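Prasgate Technical Institute
Course Notes, Unit 13: Good Practice for Simulated Trials of Mobile Manipulators

Scope
These notes cover trials carried out in simulated rooms before a robot is cleared for work in the Prestis teaching apartment. They should be read together with the laboratory safety rules, which apply once physical equipment is in use.

13.1 Starting state
Every trial begins from a declared starting state. The operator records the pose of the base, the pose of each arm and the opening of each gripper. A gripper that is to start empty shall be fully open, and the log shall say so. Wall finishes, ceiling patterns and hung artwork are part of the room file and may not be altered between trials in the same series.

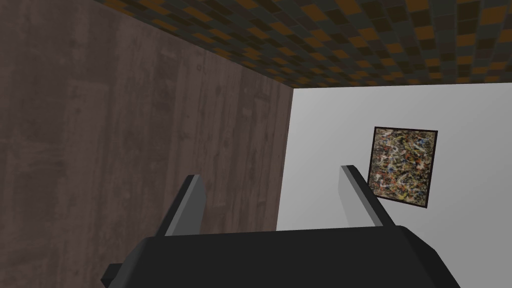

Muthu Chettiar objected that fixing the room finishes for a whole series rewards a policy that has merely learned one set of walls, and asked that a second series with changed finishes be required before clearance. The request has been adopted for the June session. Students shall submit 2 series for each task, with the finishes held constant within each.

13.2 Doors and passages
Contact with a door is permitted only when the task sheet names that door. Before contact, the arm not in use shall be held clear of the door's path. Speed limits for the approach are given in the Güler task sheets and take precedence over any default in the software. If the camera view is tilted, the log shall give the roll angle, and distances shall be taken from the simulator and never estimated from the image.

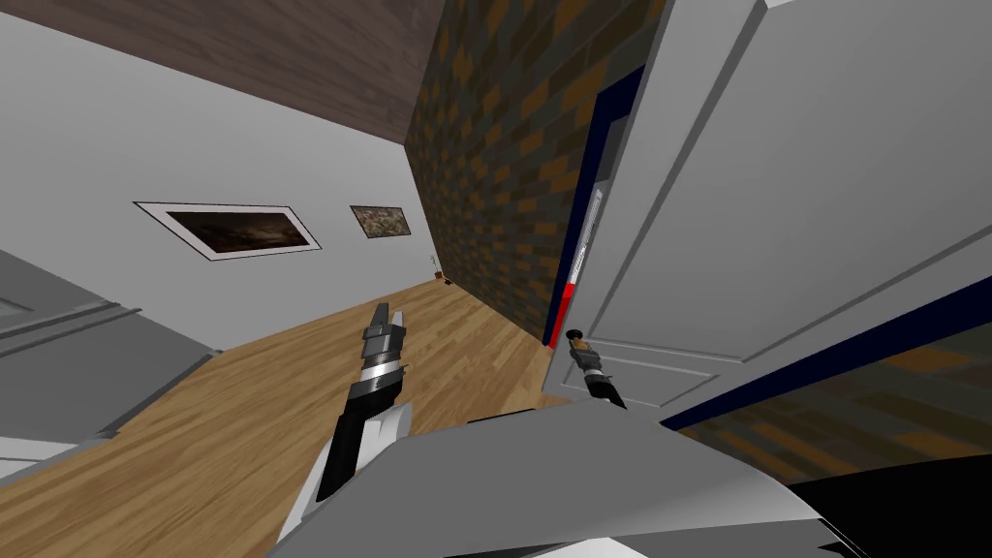
Figure 13-B. Two-arm robot at an open paneled door, one gripper close to the door. Simulated view.

13.3 Records
A complete series consists of 40 trials. Failed trials are kept and numbered with the rest. A trial stopped by the operator counts as failed unless the stop was caused by a software fault, in which case the fault report is attached. Logs are filed in the Prirport archive under the student's course number.

Reading for the next session: task sheets for drawers and cabinets.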